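3.2 Course Format and Tabletop Task

The project course was offered to second-year students in the automation program at the Vastton campus and ran in parallel with a shorter version at Irkow. A total of 48 students enrolled across the two sites. They worked in teams of four, and each team kept the same members from the first lab period to the final demonstration. Teaching staff assigned the teams on the basis of a short questionnaire on prior programming experience. Students who had already taken part in the Kedton robotics competition were placed in separate teams where the schedule allowed it.

All teams were given the same task. Two arms mounted side by side were to be operated over a table holding ordinary kitchenware, and the team was to bring one item to a marked position without tipping or dropping it. Bowls and mugs were selected after a trial period in July, during which the instructors found that students learned more from objects with handles and curved walls than from the wooden blocks used in earlier years. A block can be gripped from almost any side. A mug requires the operator to decide between the handle, the rim and the body, and each choice places the wrist in a different position.

Each team was allotted 200 minutes of arm time, divided into sessions as the team saw fit. An attempt began when either arm left its rest position and ended when the item was released or when the operator called a stop. Teams recorded every attempt in a shared log, including those stopped early. The log held 3588 attempts at the close of the course, of which 942 were marked by the teams as successful. The criteria for success were revised once, on 12/11/2018, after two teams were found to be counting placements that fell partly outside the marked position. Earlier entries were checked again under the revised wording.

The counter next to the table was left in normal use during the sessions. This decision was discussed at some length – the Irkow instructors preferred a plain backdrop – and it was kept on the recommendation of Rupert Lüthi, who supervised the laboratory work at Vastton. His view was that students should learn early to tell the items that belong to a task from those that do not. Teams using the Asfaw vision package had to set the limits of the work area by hand before their first attempt, and several returned to this step later in the course.

Figure 4. One of the tabletop arrangements, with a yellow bowl and a teal mug within reach of the two arms.

Approach paths were the most frequent topic in the team reports. Most teams began by lowering the gripper from directly above the item and moved to a sideways approach once they had worked with the mug. The reports also describe difficulty in judging the distance between an open finger and the wall of a cup – a matter taken up again in Section 4.1, where the written reports are compared with the attempt logs. 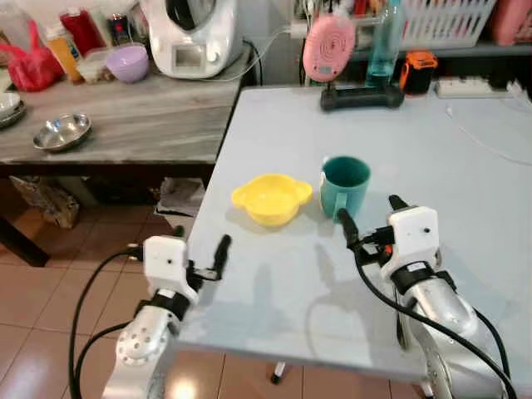
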